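About Ravudura

Ravudura records demonstrations of household and light service work for robots. A person performs a task with a hand-held gripper, or drives a robot through it by remote control, and the movements are saved together with the camera views. Customers use the recordings to train their own control software. We do not build robots and we do not sell them.

The company was started by two engineers who had spent their earlier jobs writing motion scripts for packing lines. Scripts work well when every part arrives in the same place. They work poorly on bed sheets, dish racks and anything a person has put down without thinking about it. Showing the task proved faster than describing it, and the business grew out of that.

What we do

Work is divided into two groups.

Hand demonstration. The operator holds a gripper with the same finger geometry as the one on the robot and does the job directly. No robot needs to be present. This method is quick to set up and suits tasks with a lot of contact: smoothing fabric, folding, wiping, sorting small objects. The operator feels the load in the wrist and corrects for it without being told to.

Remote control. The operator wears a headset or watches a screen and moves the arms of a robot from a short distance away. It is slower. The benefit is that every recorded motion is one the robot can physically make, including its reach limits and the turning space its base needs. Customers with an unusual arm layout nearly always ask for this method.

Many projects use both. A typical order starts with hand demonstrations to cover the range of object positions, followed by a smaller set of remote-controlled runs on the target machine.

The hall

All recording is done in one hall with a concrete floor. Stations are set up for the task on order and taken down afterward, so the floor plan changes from month to month. Furniture is bought at ordinary stores. Tables and stands on wheels are preferred because they can be shifted between sessions. The layout of a station is varied on purpose during a project - a table that never moves produces software that only works at that table. 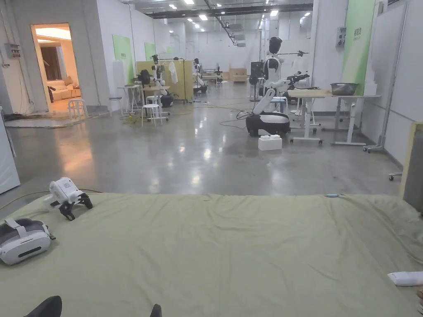
Bed station, with mobile robots and table stations further down the hall.

Bedding is among our longer-running subjects. Fabric has no fixed shape, it hides its own corners, and two attempts with the same sheet never begin from the same state. Operators are asked to work at normal household speed and to leave in the small corrections: the second tug at a corner, the pass of the hand over a ridge that did not lie down the first time. Runs with recoveries of this kind are kept and labeled as such. We delete very little.

Projects

Cestora is our general collection of bedroom and laundry tasks. It was opened to customers in July with 2,000 checked runs and is extended as new sheets, covers and mattress heights are added. It is licensed by the task, and a customer may take a single task without the rest.

Flamus covers tabletop work: moving items between containers, setting out and clearing, opening and closing lids. Most of Flamus is remote-controlled. Runs are supplied with joint positions, gripper opening and synchronized camera views.

Rostami is our internal software for checking recordings. It compares the gripper track with the video, flags dropped samples and marks the start and end of each attempt. It is not offered separately, but its report is included with every delivery, and customers are free to reject runs on the strength of it.

How a session runs

Operators work in blocks with 2 breaks per shift. Each block opens with a calibration run, which is repeated after any change of gripper or headset. The operator reads the task card, resets the station, performs the task and presses a foot switch to close the attempt. A reviewer looks at the recording the same day. Failed attempts stay in the set under their own label, as some customers train on them deliberately.

New operators train for 4 weeks. The first part is hand demonstration only. Remote control comes later, as it takes longer to stop watching one's own hands and start watching the robot's. No technical background is required. Several of our best operators came from hotel housekeeping and commercial kitchens, and task cards are written with their advice.

People

The staff is 13, counting operators, reviewers, station builders and software. Everyone who joins spends time as an operator, including those hired to write code.

Working with us

Custom orders begin with a written task description and, where possible, a sample gripper or its drawings. We return a trial set before quoting for the full volume - the trial usually changes the task description. Customers may attend recording by appointment. Closed shoes are required on the floor, and bags are left at the entrance.

Page last revised Apr 20, 2024.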